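Search news Search Go

Sea turtle freed from crab line off Ranine Point returns to open water

August — By the Coastal Desk

RANINE — A leatherback sea turtle found tangled in crab gear near the mouth of Brilis Inlet was cut free on Tuesday and swam into deeper water under its own power, the Khaemba Marine Stranding Network said in a statement.

A fishing crew reported the animal shortly after 6 a.m. The turtle was at the surface, with line wrapped around its left front flipper and neck and a marker buoy trailing behind. The crew stayed nearby at the network's request and did not try to remove the gear.

A response boat left Rarkedon Harbor with trained staff on board and reached the turtle within two hours. Responders brought it alongside, supported its head above the water and cut the line in three places. The flipper showed a shallow wound where the rope had rubbed the skin. Staff cleaned the wound, took a blood sample and attached a small satellite tag before letting the animal go. 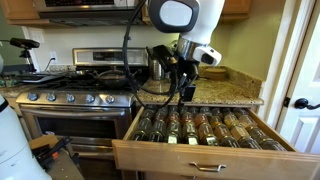 Glass spice jars in an open kitchen drawer.

The network said the turtle was an adult female with a shell 5 feet long. She was not weighed, as lifting an animal of that size onto the boat would have placed added stress on her. Early blood results were within the normal range, and the network does not expect to bring her ashore unless she is reported in trouble again.

Leatherbacks visit the Khaemba coast in late summer to feed on jellyfish. They spend long periods near the surface at this time of year, often in the same waters where crab gear is set. The network has answered 105 calls about live or dead marine animals since January. Of those, 8 involved animals caught in fishing line or rope. The remainder concerned mainly seals and sea lions resting on public beaches, along with several dead porpoises.

"Reports from working boats remain our best source of early information," the network said in its statement. "The crew gave a clear position, kept a safe distance and remained until our team arrived. We thank them for their help."

The gear removed from the turtle has been turned over to the Ranine Harbor Office. The buoy carried a readable license mark, and its owner has been contacted. No violation is suspected. Strong currents last week moved a number of pots out of their set positions, the office said, and several owners had already filed lost gear reports. 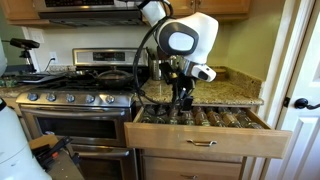

Samples taken from the turtle will be held at the network's laboratory in Rarkedon, where a new storage room opened in the spring. The room keeps blood, skin and tissue from past strandings, and outside researchers may apply to use the material. Until this year, the older preserved specimens were kept in labeled boxes on high shelves and had to be taken down one box at a time. They now sit in deep pull-out drawers, tilted back and side by side like the glass jars in a kitchen spice drawer, and staff can find a specimen without unpacking those around it. Blood samples are frozen and stored separately. The network said the move also allowed it to correct a number of old records, including several in which the date of collection had been entered twice.

Data from the satellite tag will be posted on the network's public map once the first week of positions has been checked. The tag sends a signal when the turtle comes up to breathe and is designed to drop off within a year. A leatherback tagged off Brilis Inlet two summers ago traveled 2,727 miles before its signal ended.

Boaters between Ranine Point and Rarkedon Harbor are asked to slow down and keep a lookout through the end of the season. Leatherbacks are dark in color and ride low in the water, and they can be hard to see in a light chop. Federal law prohibits harassing or handling them without authorization.

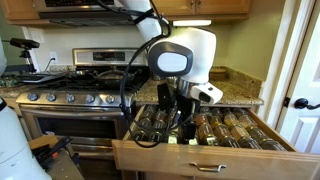
What should a boater do after finding a tangled turtle?

Call the network's hotline or hail the harbor office by radio, give the position, and stay at a safe distance with the animal in sight until a response boat arrives. Line should not be cut by untrained persons. A turtle that swims off with rope still attached is much harder to find a second time, and the remaining line can tighten as the animal dives.

The hotline is staffed day and night. Callers are asked to note the color of any buoy, the direction the animal is facing and whether it is lifting its head to breathe. Photographs are useful if they can be taken without moving closer.

The network will give a further update when the first tag positions are available.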